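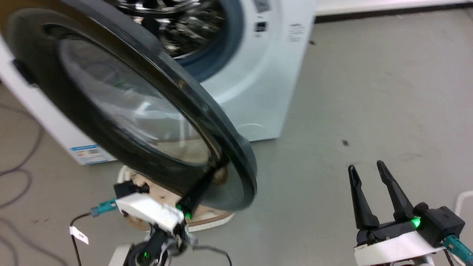 Abb. 3: Kopfkamerabild bei geöffneter Gerätetür, linker Greifer am Türrand, rechter Greifer in Wartestellung

4 Türaufgaben einrichten: Wahrnehmung und Kraftregelung

In diesem Kapitel richten Sie die Software so ein, dass Ihr zweiarmiges System die Tür eines Frontladers sicher erkennt, anfährt und führt. Wir gehen davon aus, dass die Grundinstallation von Toltura abgeschlossen ist und beide Arme sich im Handbetrieb bewegen lassen. Nehmen Sie sich für den ersten Durchgang ruhig etwas Zeit – wer die Schritte einmal in Ruhe gemacht hat, braucht beim nächsten Gerät meist nur noch einen Bruchteil davon.

Alle Angaben beziehen sich auf den Softwarestand Juli 2021. Wenn Sie noch mit einer älteren Fassung arbeiten, heißen einige Menüpunkte anders; die Zuordnung finden Sie im Anhang.

4.1 Kamerabild prüfen

1. Starten Sie Toltura und öffnen Sie die Ansicht »Wahrnehmung«. Wählen Sie links die Kopfkamera aus.

2. Richten Sie den Kopf so aus, dass die Tür und beide Greifer im Bild liegen. Abb. 3 kann Ihnen als Anhaltspunkt dienen: Die Tür darf ruhig einen großen Teil des Bildes einnehmen, solange dahinter noch ein Stück der Trommelöffnung und der weißen Gerätefront zu erkennen ist.

3. Schalten Sie die Belichtung auf »fest«. Die Automatik regelt bei jeder Bewegung der Tür nach, und das bringt die Kantenerkennung gern durcheinander.

4. Speichern Sie die Einstellung unter einem Namen, den auch Ihre Kolleginnen und Kollegen wiederfinden.

Hinweis: Das gewölbte, getönte Türglas spiegelt den Raum, und auch die Edelstahltrommel wirft Licht zurück. In der Tiefenkarte erscheinen solche Flächen oft als Löcher oder als Punkte weit hinter dem Gerät. Das ist kein Defekt der Kamera, Sie müssen also nichts austauschen. Wie man die Flächen ausblendet, steht im nächsten Abschnitt.

4.2 Türmodell anlegen

1. Wechseln Sie in die Ansicht »Objekte« und legen Sie ein neues Objekt vom Typ »Drehtür« an.

2. Markieren Sie den schwarzen Außenring der Tür. Er hebt sich von der weißen Front gut ab und eignet sich deshalb viel besser als Bezugskante als das Glas. Vier Stützpunkte genügen für den Anfang, gleichmäßig über den sichtbaren Bogen verteilt.

3. Setzen Sie die Glasfläche auf »ignorieren«. Toltura lässt die Tiefenwerte innerhalb des Rings dann unberücksichtigt.

4. Tragen Sie die Lage der Scharnierachse ein. Falls Sie die Maße nicht zur Hand haben, klicken Sie auf »Achse schätzen« und führen Sie die Tür von Hand langsam auf und wieder zu. Die Schätzung wird spürbar besser, wenn Sie dabei den ganzen Schwenkbereich nutzen.

5. Legen Sie die Trommelöffnung samt Dichtung als Sperrzone an. Die Bahnplanung hält danach mit beiden Greifern Abstand zur Gummidichtung.

Liegen Kabel am Boden, zum Beispiel in losen Schlingen, nimmt die Hinderniserkennung sie je nach Dicke nur teilweise wahr. Zeichnen Sie den betreffenden Bereich bitte von Hand als Sperrzone ein. Das gilt auch für die Leitungen, die seitlich an den Greifern angesteckt sind: Im Modell »Noltosgate« sind sie als biegsame Körper hinterlegt, in der schlanken Variante des Modells fehlen sie.

4.3 Kontakt und Kraftregelung

Wir kommen nun zu dem Teil, der erfahrungsgemäß die meisten Rückfragen auslöst – lesen Sie ihn am besten einmal ganz durch, bevor Sie etwas starten.

1. Weisen Sie dem linken Arm die Rolle »Führen« und dem rechten Arm die Rolle »Warten« zu. In der Wartestellung bleibt der rechte Greifer leicht geöffnet, mit den Fingern nach oben, und außerhalb des Türschwenkbereichs.

2. Wählen Sie als Kontaktart »Anlegen« und noch nicht »Greifen«. Beim Anlegen drückt die Backe nur gegen den Rand; das reicht zum Führen der Tür vollkommen aus und verzeiht kleine Fehler im Modell.

3. Stellen Sie die Kraftgrenze auf 40 Prozent. Erhöhen Sie diesen Wert erst, wenn mehrere Durchläufe ohne Abbruch gelungen sind.

4. Wählen Sie den Regler »Bansal, nachgiebig«. Er folgt der Kreisbahn der Tür auch dann, wenn die geschätzte Achse ein wenig danebenliegt.

5. Starten Sie zuerst »Bahn anzeigen«. Die geplante Bewegung wird ins Kamerabild eingeblendet, die Arme bleiben dabei stehen.

6. Sieht die Bahn vernünftig aus, starten Sie »Ausführen, langsam« und halten Sie den Nothalt griffbereit.

Vorsicht: Liegt der Kontaktpunkt nahe am Scharnier, ist der Hebelarm kurz und die nötige Kraft entsprechend hoch. Verschieben Sie den Kontaktpunkt im Zweifel entlang des Rands weiter nach außen. Greifen Sie während der Ausführung nicht zwischen Tür und Gerätefront.

4.4 Wenn etwas hakt

Meldung »Kontakt verloren«: Der Regler hat für etwa 2 Sekunden keine Gegenkraft gemessen. Prüfen Sie zuerst die Stützpunkte am Außenring und danach die Achse.

Meldung »Kraftgrenze erreicht«: Fahren Sie den Arm im Handbetrieb zurück und sehen Sie nach, ob die Tür irgendwo anstößt. Den Grenzwert lassen Sie bitte zunächst, wie er ist.

Das Modell springt im Bild hin und her: Meist steht die Belichtung noch auf Automatik, siehe 4.1. Hilft das nicht, schicken Sie uns die Protokolldatei über den Menüpunkt »Hilfe – Laltholm kontaktieren«. Legen Sie gern auch ein gespeichertes Kamerabild bei, damit kommen wir deutlich schneller voran.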